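From the software bench: folds, shadows and a better way of giving up

Those of you who have been reading these notes since September will remember that I promised to write something about the perception side of Zeruvico "as soon as things settle down". They haven't settled down, and I've decided they aren't going to, so I've made a pot of tea and I'm writing it anyway.

For the newer subscribers (and there are quite a few of you, welcome!), Zeruvico is the control and planning stack we've been building at Plultik for picking up soft things. Rigid parts have had plenty of attention over the years from people much cleverer than me, and you can get very good results on a box or a bracket with well-known methods. Plush and cloth are another matter. They change shape when you touch them, they change shape when you let go, and when you put one on top of the other the boundary between them is more a matter of opinion than you'd like. That's the corner of the field we've chosen to live in, and most days I'm glad of it.

The big piece of work this past while has been the wrist view. We'd been leaning heavily on the overhead camera for planning, which is fine until the arm comes down over the object and blocks it at the very moment you most want to see. Nadège Delaunay had been saying so for a long time, patiently, and with diagrams. So we moved the last part of the approach over to the small camera at the wrist, and the planner now treats the overhead estimate as a starting guess that it's allowed to throw away. I was nervous about that last bit. Letting a planner throw away information feels like letting a toddler help with the unpacking. But the overhead guess was often stale by the time we got to the cloth, and holding on to it was doing us more harm than good.

The first thing we learned is that white fabric is a wonderful teacher and not a very kind one. A crease with a bit of grey in it looks, to a segmenter trained mostly on tidy surfaces, a great deal like the edge of something. Our early runs produced lovely confident outlines of objects that were nothing more than a fold and its shadow, and the planner would set off towards them with real enthusiasm. We tried raising the confidence threshold, which fixed the ghosts and then lost us the small real things as well. We tried smoothing. I spent longer than I care to admit on smoothing, and I'd like that part of the autumn back. 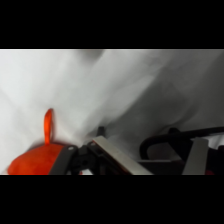

What helped in the end was asking the model a different question. Instead of "where are the edges?" we now ask, for each patch, whether it would still look like an edge if the arm shifted a little to one side. The wrist gives us that shift for free during the approach, so we keep a short history of 13 views and compare them. A fold shadow slides and softens as the camera moves. The outline of a plush toy mostly stays put on the toy. It's a soft sort of rule and it has its bad days, but the ghosts have dropped away to the point where I no longer wince when I open the replay.

Colour does some of the work too, of course, and I want to be upfront about that because Maxence Tanguy will write in if I'm not. An orange toy on white cloth is as generous a pairing as you could ask for, and it would be a bit cheeky to claim a victory for geometry when saturation alone would get you most of the way. We use the bright ones for debugging, where it's handy to be able to tell at a glance whether the mask is in the right neighbourhood. The pale-on-pale set is where we do our real scoring, and it's humbling.

The second piece is the self-mask, and this one I'm quite fond of. A camera mounted at the wrist spends its whole life looking at its own gripper: fingers, plates, brackets, cable and all. The hard parts are easy enough, because we know the joint positions and can project the model of the gripper into the view and blank it out. The cable is the troublemaker. It has no joint angles to report. It bends as the wrist turns, it takes up a different curve depending on how it got there, and to a depth estimator it's a big dark object hovering helpfully in the workspace. For a while our collision checker was refusing perfectly good paths so as not to run into its own cable.

We first drew a generous blob around everywhere the cable might be, which worked and also hid a good slice of the right side of the view. Nadège has since replaced the blob with a small learned mask. She labelled 300 views for it by hand, over what must have been a great many podcasts, and it follows the curve closely enough that we've got most of that side back. If you take one thing away from this item for your own project, it might be to label your cable early. It's dull work and it pays you back nearly every day afterwards.

Thin parts deserve a mention as well. Tabs, loops and ribbons on soft toys are tempting grasp targets because they stand up nicely away from the body, and the planner adores them. They're also narrow enough to vanish from a downsampled mask between one view and the next, so the chosen grasp would flicker from tab to body and back, and the wrist would do a small uncertain wiggle that made visitors laugh. There are now 2 changes in the release to deal with it. Masks for anything near the fingers are kept at full resolution, and a grasp target has to survive several views in a row before the planner will commit. The wiggle is gone. I miss it a little.

Now, about giving up, which I put in the title and have been slow in reaching. The old behaviour on a doubtful grasp was to try anyway and see what the finger readings said. The new one has a proper state for doubt. If the target mask and the finger model overlap and the views disagree about which is in front, the controller holds still, backs off along the path it came in on, and asks for a fresh look. It costs time. Maxence argued for a shorter back-off and I argued for a longer one, and we've compromised by making it a setting, as software people always do when the tea has gone cold. The default is my number, but only because I was the one who merged it.

On the tooling side, the replay viewer can now step the camera view, the masks and the planner's state together on one timeline, which sounds like the sort of thing we should have had from the start. We should have. Before this we had three windows open and a lot of squinting. You can also click on any rejected grasp and see which check turned it down, in plain words, and that has saved more arguments than any meeting. The viewer was first sketched out for the Meijer trials and has been tidied up a good deal since, so if you were put off by the early version, please give it another go.

There are 31 open issues against the perception module as I write. Plenty of them are small, and several would suit someone who's new to the code and would like a gentle way in, especially the ones to do with the replay viewer's keyboard shortcuts, which are presently a mess of my own making. If you pick one up, leave a note on it so that two people don't spend an evening on the same thing, and do ask questions. I answer slowly but I do answer.

Next time I'd like to write about sheer fabric, where what's underneath shows faintly through what's on top and all my nice rules about edges go wobbly again. Nadège has some ideas involving the history buffer and I've asked her to write them down before I get hold of them and make them longer.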